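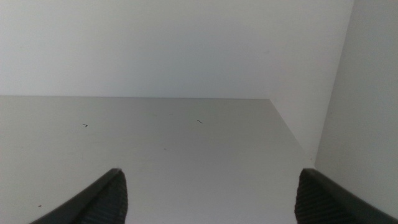

Ladport housing office to refit storage cabinets in 84 apartments

Jan 9, 2025

The Ladport housing office will replace the shelves in the kitchen and hallway cabinets of 84 apartments at the Prirngate building, after a survey in December found that many of the existing boards no longer sit level.

The survey covered 451 shelves. Of these, 447 were passed for continued use or minor adjustment at the brackets. The other four had split at a support hole and were taken out the same day. The office decided to renew the full set so that all units carry the same board and the same load rating.

The new shelves are white, with a sealed front edge, and are supplied by Treter. Each rests on four steel pins and can be moved up or down in fixed steps. Existing cabinet sides and doors will stay in place.

"The sides are sound — the wear is in the shelves and the pin holes," said Kamran Malik, who manages repairs at the building. "Where a hole has worn oversize we fit a sleeve and reuse it."

Work starts on the lower floors and moves up, with 3 apartments scheduled per day. Residents are asked to clear cabinets the evening before their visit and to leave doors unlocked. Crates can be borrowed from the Rind Street office.

Old boards will be collected from the loading bay. Residents who want to keep one should tell the crew on arrival.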